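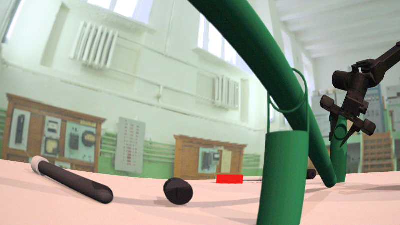 **Figure 1.** The simulated workspace used by the student teams, with the long green tube and the rings on its two upright supports.

### 3. Building the task in simulation

We wanted the class to spend its time on control code, so the whole project lived in a simulator until the last two weeks of the term. The setup we ended up with is the one in Figure 1, and every team got the same files. We called the task Murkdale, after the folder it was first saved in, and the name stuck (the students made stickers).

Our first version had a bare gray background. It ran fast, but the vision code the teams wrote for it was lazy - plain color thresholds, mostly - and we figured it would fall apart anywhere else. So we dropped the table into a scan of a big room with windows, radiators and electrical cabinets. That one change caused more complaints on the class forum than all the homework put together! It also got people talking about lighting and clutter much earlier than our lecture plan did.

The green tube passes through a wire ring in front, and there is another small ring by the far support. Both supports are the same green as the tube, and I'll admit we were a little mean there. A team that only looked for green got one big blob and had to work out some other way to tell the pieces apart. Team Otik used depth edges. Team Pumico tried to fit a straight line down the tube, which worked fine until the near ring got in the way of their fit, and they spent most of March on that.

The other things on the table, like the red block and the dark rods, don't count toward the score. We left them in as obstacles, and touching one ended the run.

Each team could submit as many runs as they liked, and we logged 2,379 of them over 12 weeks. For grading, we took the final 20 runs from each team and scored only those. I'd do that part differently next time. Team Sembiring had a great controller in week nine, changed their grasp planner right before the deadline, and got graded on the new one. Section 4 goes through the scores with that in mind.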